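Notes > Workshop > Finishing

Home Archive Notes Links About

Sheen, and why two coats of the same paint disagree

I repainted the hallway in July with Trumetti matte. The wall beside the door dried noticeably shinier than the wall opposite. Same can, same roller, same afternoon. Gerlach, who make the primer, print a sheen figure on the label, but the figure assumes a sealed surface, and half of my hallway was bare patching compound.

Sheen depends on how much binder stays at the surface. A porous patch pulls binder down and leaves pigment exposed, so it scatters light and reads as flat. A sealed area keeps its binder and reflects a little at low angles.

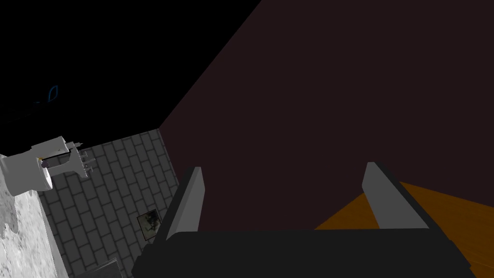
Dark maroon-brown wall, matte, evenly shaded.

Dark colors show the fault more than light ones. Palesa Joubert suggested checking with a flashlight held nearly parallel to the wall, at 9 p.m. with the lights off. I found four patches that daylight had hidden.
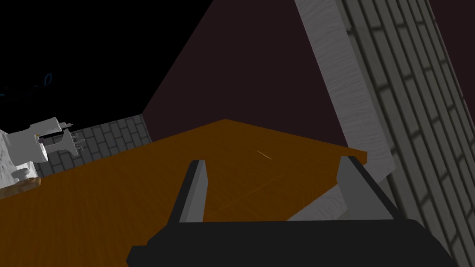 Sanding between coats matters more on wood than on plaster. I use 400 grit, dry, with light pressure, and vacuum before the second coat. On a broad orange-brown surface like the wooden one here I would skip paint and put on two coats of clear matte, again sanding between them. Grit of 1,000 is too fine at this stage and only polishes the high spots.

The second hallway coat went on after a full coat of primer, with no spot priming.

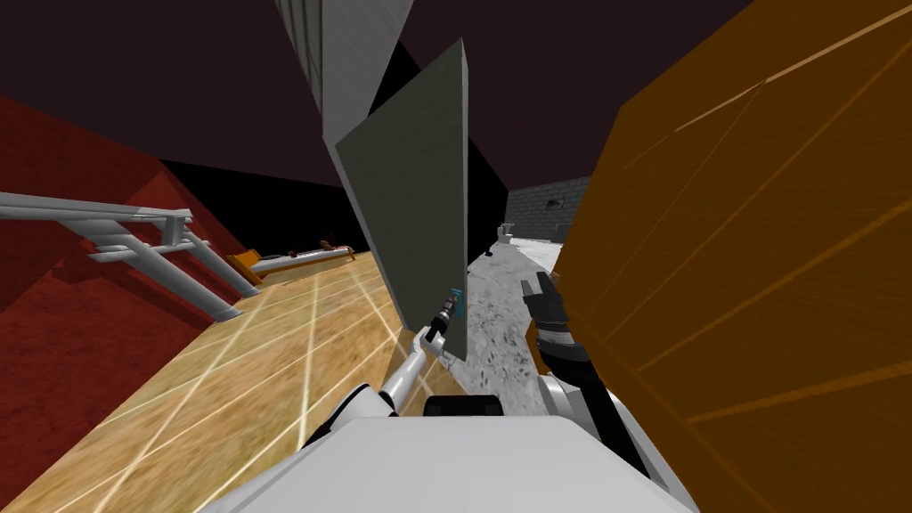 Spot priming had been my original mistake, as it gave me small sealed islands with visible edges. The far wall now matches from every angle I tried. The closet door is still wrong and will wait.

Contact | Copyright Aarne Seppälä | Back to top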